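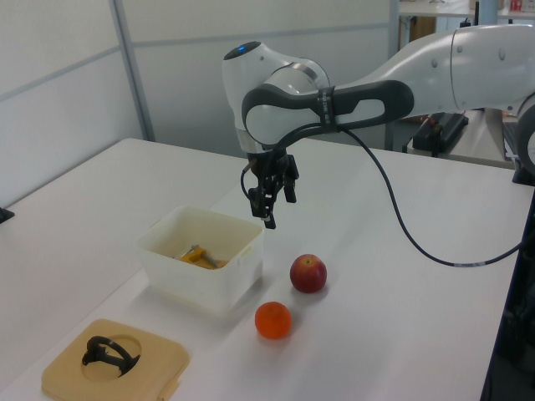

# Saturday at the Gustcombe paper mill open day

Jun 13, 2020

I have wanted to get inside the mill at Gustcombe ever since we moved to this side of the valley, and I had more or less given up on it. You can see the chimney from our kitchen window, and on a damp morning you can smell it too, a sort of boiled-cabbage-and-cardboard smell that my family complains about and I have grown fond of. So when the notice went up in the post office that Pillai were opening the doors for a day, I put my name down before I had even bought my stamps.

The visits went in small groups, well spread out, masks on, with a good long gap between one group and the next. I was given the 10:25 slot, got there far too early, and spent the extra time on the bench by the mill pond watching a heron do nothing at all. I can recommend this. There is a footpath down from the church that brings you in along the water, much nicer than the main road, though the last stretch is steep and I was glad of my walking shoes.

## The yard and the rag room

We started outside, where the bales come in. Pillai still make part of their paper from cotton, mostly trimmings from shirt factories, and the bales weigh 400 pounds apiece. They sit under a long tin roof, strapped and stacked, and our guide let us pull a few threads loose and roll them between our fingers. It felt like the lint out of a dryer. I had somehow pictured old bedsheets and buttons, and there used to be buttons, apparently — the women who sorted the rags a century back kept jars of them, and one of those jars is on a windowsill in the office, full to the top.

The rag room itself is quiet now. The long sorting benches are still there, worn into dips where people leaned on them, and the windows run the whole length of the north wall because sorting needed steady light. I could have stayed in there all morning. It had that dry, clean smell that old schoolrooms have.

## The beater floor

You hear the beaters before you see them. They are great oval tubs with a heavy roll at one side, and the pulp goes round and round like oatmeal in a very slow river. The oldest of the tubs was put in by Salora, the firm that owned the place before Pillai, and their name is cast into the rim in letters as long as my hand. We were told it takes 18 hours for a batch of the heaviest watercolor paper, and that the person on shift still judges it by scooping a little into a jar of water and holding it up to the window. There are instruments for this now, of course, and they use those as well, but the jar gets the final say.

I asked whether the water came from the pond, and it does not! It comes from a spring higher up the hill and always has. The pond was only ever for turning the wheel, and the wheel went for scrap long ago. That cleared up something I had been telling visitors wrongly for years, so apologies to all of them.

## The machine

The paper machine was running, and I think that was the part that most of our group had come for. It is long and low at one end and tall and hot at the other. At the wet end the pulp slides out over a moving wire mesh, looking like skim milk, and a few steps farther on it has somehow become a sheet. I walked back and forth three times trying to catch the exact place where it changes, and I never did. After that come the felts and then the drying cylinders, and by the time you reach the far end you have taken off your jacket and are wishing you had worn a thinner shirt.

The watermark is pressed in near the wet end by a light wire roll. That day they were making a cream writing paper with the Draltel mark, a little oak leaf with a D beside it, and we were each handed a spoiled sheet to hold up to the light. Mine is now on the refrigerator.

## The finishing room, and lunch

Upstairs the sheets are looked over, counted and wrapped. The counting is done by fanning a stack with the thumb, so quickly that it sounds like a pigeon taking off, and a stack of 1000 was done while I was still fiddling with my glasses. I tried a small pile myself and got a different answer each time.

They had set up tables in the yard afterward with boxed lunches — cheese and pickle, an apple, and a very good square of gingerbread — and there was a seconds stall by the gate. I bought two packs of deckle-edged cards and a roll of blotting paper I have no use for whatsoever. Take cash if you go, the card reader would not work so close to the stone wall.

There is talk of another open day in October, when the leaves are down and you can see the old wheel pit from the bridge. Parking is in the field behind the church, and the beater floor is up a flight of iron stairs with no elevator, so ring ahead if stairs are a trouble to you. The mill shop keeps its usual hours in the meantime, weekday mornings only, side door.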